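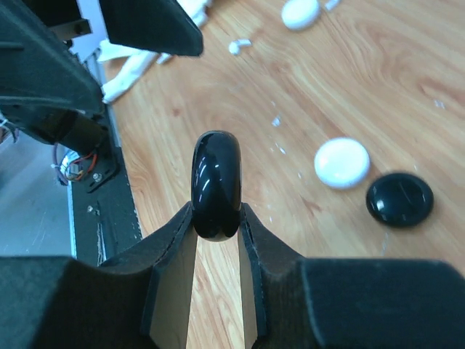
When does the Custel library start its fall hours? Monday, and they run through the end of May.

We'll open at ten and close at eight, except Fridays, when we close at six and the heating seems to close at four. The book sale is Sat 23 September in the Nurnar Street annex. Last year we sold 660 paperbacks, 232 of them apparently the same thriller, and most have since been donated back.

Hardcovers are 2 dollars. Paperbacks are 35 cents - bring coins, as the cash box has never once had change. The Galanis Room is closed for painting, so the knitting group will meet upstairs by the atlases. Please return the atlases to the shelf afterward.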